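Hadness Community Allotments
Progress report to the Kurup Fund, second half of the grant

This report covers the work since our last one, which went to the Fund in May. It follows the headings in the grant agreement. Spending is set out in the separate sheet.

Water supply

The main job was the new water line along the lower plots. The old pipe had been patched so many times that the pressure at the far end was too low to fill a can in under ten minutes. Hutach dug the trench and laid the new line, with 6 standpipes in place of the original three. The digging ran over by two weeks when they hit an old brick drain that was not on any plan. The drain was left where it was and the pipe was taken around it. Hutach charged for the extra digging but not for the waiting time.

The meter reading at the end of the period was 2,048 gallons for the month. We have no earlier figure to set against this. The old line had no meter of its own, and the bills came in together with the hall's.

Rainwater tanks were in the original plan as a second stage. Two are in and connected to the shed roofs. The third is on site but the base has not been poured. We expect to finish it before the ground gets too hard.

Plots and waiting list

At the start of the grant, 9 plots were too overgrown to rent. All have been cleared and let. Most of the weed roots were dug out by hand. On the two worst plots we laid cardboard and wood chips, and the tenants have been told not to expect much from them until next year.

The waiting list is still long. Sudheer Rodrigues has gone through it and written to everyone on it, and a good number had moved away or lost interest. We also now offer half plots, which have been popular with people who have not grown anything before. Rent for a half plot is set at just over half the full rate to cover the extra paperwork.

Shared borders

The Fund asked us to report on the shared borders separately, as they were added to the grant late. The path border was planted with low shrubs, herbs and six climbing roses along the fence. The roses were bought bare-root from Brandaveo and took well, apart from one near the gate, which was replaced under their guarantee. Blackspot showed up on the lower leaves in the wet spell. Fallen leaves are being raked up and bagged instead of composted.

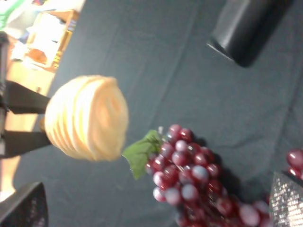

Hema Chettiar wrote to us that the pale climbers should have gone on the shadier side, where the flowers would last longer before they browned, and that the fence gets far too much afternoon sun. We have noted this. Moving them now would set them back a full season, so they will stay where they are, with a thicker mulch and one deep watering a week in dry weather.

The herb section did less well. The rosemary is fine. The sage and half of the thyme were lost where water sits at the bottom of the slope, and we have put in mint and chives there, with the mint in sunken tubs.

Training sessions

Ajith Rajan ran the pruning and composting sessions. The Wednesday evening slot was the better attended and we have dropped the morning one. Pruning had to be done twice as the first session was full. Printed notes were handed out at each, and roughly 600 copies of the composting sheet have gone out, counting those left at the library.

Problems and changes

The shed door lock was broken once and a strimmer was taken. The insurance paid for a new one, less the excess. We have not used grant money for this.

We would like to move the remaining signs budget to the third tank, as the concrete has gone up in price. The signs can be painted on boards we already have. Please let us know if this needs a formal request.

Next period

Finish the third tank. Repair the path edging by the upper gate. Run a seed-saving session. Get a quote for a composting toilet, which tenants have asked for more than anything else.

Report prepared by Raghda Hattar

Comments (3)

Hugo Palacios
Good to see the water sorted. Is the tap by plot 14 meant to drip? It has done it ever since they turned the line on.

Sudheer Rodrigues
Hugo, no, it needs a washer. I'll bring one down.

plotholder_upper
Can the pruning notes go up on this page as well? I missed both sessions.

We use cookies to remember your settings and count visits to this site. By continuing to browse you agree to our use of cookies. Accept | Manage settings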